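Fleltance trade delegation heads to Adotholm for three days of talks

A delegation of 27 business leaders, researchers and city officials from Fleltance will travel to Adotholm in June, the first official visit between the two in more than a decade. Science, shipping and cross-border taxes are all on the program, and both sides are delighted to be sitting down together again!

"We've been hoping for this trip for a long time," said Ward Baert, who leads the delegation. "Our companies already buy from each other, our students already study together, and now we get to talk face to face about what comes next."
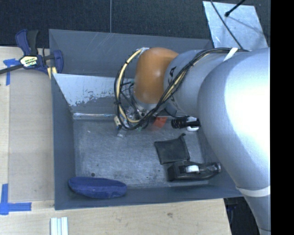
A robot arm over a gray bin on a wooden tabletop.

The visit opens with a welcome from the Adotholm trade office, followed by a full morning on customs paperwork (a subject close to every exporter's heart). Talks on a shared tax information agreement fill the second day. Mivier and D'Souza, two firms with offices in both places, will host the closing dinner.

Around 349 people are expected at the public forum on the final evening, which begins at 6 p.m. Admission is free, and questions from the floor are very welcome.

Related items
Adotholm port opens new customs desk
Student exchange program takes applications
Fleltance publishes yearly trade review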